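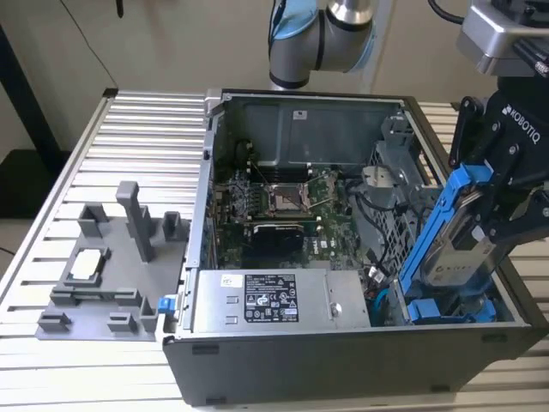

The tower on its side, with the drive in its blue caddy going into the bay.

23rd May

I picked up this tower in April from the surplus shop in Delside. It had no drive in it and no processor, and the price was low enough that I didn't ask many questions. I've wanted a separate box for backups for a while. The old one holds 900 gigabytes and has been nearly full since before we moved to Bundholm.

Working on a case like this is easier lying down. The side panel comes off and everything faces up at you - the air shroud along the top, the board below it, the low-profile graphics card under the socket. I left the shroud on for the drive work. It will have to come out later, and I'd like to handle it once.

The drive bays use blue plastic caddies. The drive sits in the caddy and the caddy goes in between the blue rails. If you have the same kind, check that the cables are pulled back first. They run from the right side of the board toward the drive cage and it doesn't take much for one to end up behind the caddy.

I still need a processor. The socket is open with the retention frame up, and I don't like leaving it that way for long. A seller in Bornov has one listed that should fit, and I'm waiting to hear about postage. If that falls through I'll try the parts counter at Gill, where they want more for the same thing.

The plan after that is 5 nightly backups kept in rotation, then a monthly copy that goes somewhere else. Most of it is photos and scanned paperwork. The scans alone come to more than 2,000 pages, and I've got one more box to get through.

I'll post again when there's a processor in it. I also need a shorter power cord.

5 comments
Share this post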